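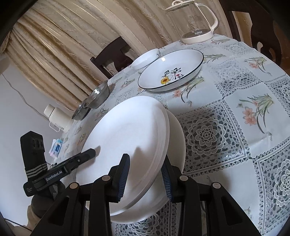 Renudstead Technical Institute
Introduction to Service Automation
Handout 4: Clearing the Table — Can Machines Do Household Chores Yet?

Purpose of this handout

Students should read these notes before the seminar and bring written answers to the questions in the final section. The notes assume that the material on factory arms from Handout 3 has been read.

The short answer to the question in the title is "in part." A machine can be made to pick up a particular plate from a particular table. Clearing any table in any home, at a useful speed and without breakage, remains an open problem. The course is concerned with the distance between these two statements.

1. Why the shop floor came first

A factory can be arranged to suit its machines. Parts arrive in the same position, lighting is fixed, and people are kept outside a marked area. Under these conditions a machine may repeat one motion for years with little change. A dining table offers none of this. Dishes are left where people put them down, they overlap, and no two households own the same set.

For this reason, success in a factory should not be taken as evidence of readiness for the home. In the Slanina packing exercise discussed last week, the arm placed 2,000 cartons without a fault. The cartons were of one size.

2. What makes tableware difficult

Plates. A plate lying flat gives a gripper very little to hold. The usual method is to take the rim between two fingers, one above and one below, and then to tilt or lift. When plates are stacked, one finger must pass between two rims without moving the lower plate. A person does this by touch and gives it no thought.

Bowls. A bowl may be held at the wall, but a tilted bowl presents its rim at an unexpected angle, and neighboring bowls may have to be separated first.

Shiny surfaces. Glazed china and polished steel reflect lamps and windows. A vision system may read a bright reflection as an edge, or fail to find the true edge beside it.

Patterned cloth. Printed flowers and lace designs add many lines and shapes that are not objects. The system must learn to disregard them. A cloth can also slide or bunch when a dish is dragged across it.

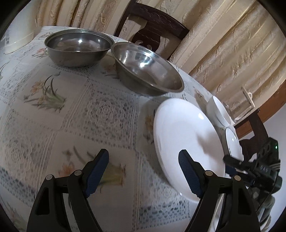 Figure 1. Steel bowls and white tableware on a patterned cloth, with gripper fingers at the edge of the plate.

3. Learning from hand-held grippers

One current approach is to have a person carry out the chore with a hand-held gripper fitted with a camera. The recordings show how the fingers approached each object, from a viewpoint close to the one a robot would have. Where a task needs two hands, two grippers may be used together. The method is cheaper than guiding a full robot through every motion, and it can be used in ordinary rooms.

Its limits should be noted. A person corrects a poor grasp at once, often without noticing. Unless the force at the fingers is measured, the recording may not contain the information that made the correction possible.

4. Reading the results

The Tidance exercise, which students will examine in the laboratory, consisted of 173 attempts to lift a single plate from a cloth. Of these, 87 were scored as complete. Students should consider what "complete" means before comparing this result with any other. The score sheet counted a plate as lifted once it had left the table. It did not record whether the plate was then set down safely.

The Mokano exercise used a stricter rule, under which the plate had to be placed on a stack. The two sets of results may not be combined.

5. Questions for the seminar

Choose one household chore and list the steps a person performs without being told. Which of these steps would be hardest to describe to a machine?

Should a household be expected to change its habits, for example by giving up tablecloths, in order to make a machine useful? Give reasons.

Propose a rule for scoring a table-clearing trial. State how it treats a plate that is chipped.

Answers should not exceed one page each and must be submitted through the course office. Late work is subject to the rules set out in Handout 1.

Revised 10/08/2023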